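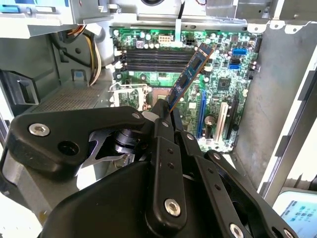
Dual boot gone after firmware update, only the Windows drive shows

dovbridge_dan
Desktop with a Stellix board, two drives. Windows on the 400 GB one, Linux on the other. Ran the board firmware update from the vendor tool last night and now it goes straight into Windows. No boot menu at all. The Linux drive shows up in Disk Management with all its partitions, so the data is there. What's the quickest way back without reinstalling?

mk_54
Firmware updates on those boards wipe the saved boot entries. Go into setup, look under Boot, and see if there is an "add boot option" line. Point it at the EFI file on the Linux drive, save, move it to the top.

paiva_user
Check Secure Boot first. The update puts it back to enabled on mine every time. Turn it off and see if the entry comes back.

mk_54
Secure Boot being on doesn't remove entries. It would show the entry and then refuse to load it. He says there is no menu.

paiva_user
On my board it hides anything it won't load. Different setup screens do different things. Takes a minute to check.

dovbridge_dan
Secure Boot was on. Turned it off, no change. There is no "add boot option" line that I can find, only a list with Windows Boot Manager and the network card.

oldtower
Run Boot Repair from a live USB. Did this for two machines in November and both were fine after.

mk_54
I would not run that on a two-drive setup with the default settings. It can put the loader on the wrong EFI partition and then you have two problems. Boot the live USB, mount the Linux root and its EFI partition, chroot in, reinstall grub. Or just use efibootmgr to write the entry back, the files are still on the disk.

oldtower
It asks which disk if you open the advanced options. Not everyone wants to type mount commands at 11 pm.

grubby_k
Before anything else, is CSM on or off now? If the update switched it to legacy, the live USB may start in legacy mode too and efibootmgr will just say EFI variables are not supported.

dovbridge_dan
CSM is off. Live USB is Grulla 20, it's what I had lying on the desk. It booted in UEFI mode.

grubby_k
Good. Then sudo efibootmgr -v and post what it lists.

dovbridge_dan
Boot0000 Windows Boot Manager
Boot0003 UEFI network
Nothing for Linux. BootOrder is 0000,0003.

grubby_k
sudo efibootmgr -c -d /dev/sdb -p 1 -L Linux -l '\EFI\grulla\shimx64.efi'
Change sdb and the 1 to match your EFI partition, and look at the folder name before you run it. Lsblk will tell you which is which.

dovbridge_dan
Mine was sda, partition 2. Menu is back and Linux boots. Windows isn't in the grub list though.

mk_54
Set GRUB_DISABLE_OS_PROBER=false in /etc/default/grub and run update-grub.

paiva_user
Or leave it and pick Windows from the board's own boot key. I stopped using os-prober, it adds time to every kernel update.

mk_54
A few seconds. I'd still rather have one menu.

dovbridge_dan
Did the os-prober line, both are listed now. EFI partition is at 80% full by the way, is that a problem?

grubby_k
No, unless the next update wants to drop a capsule file in there. Clear out old loader folders if you have any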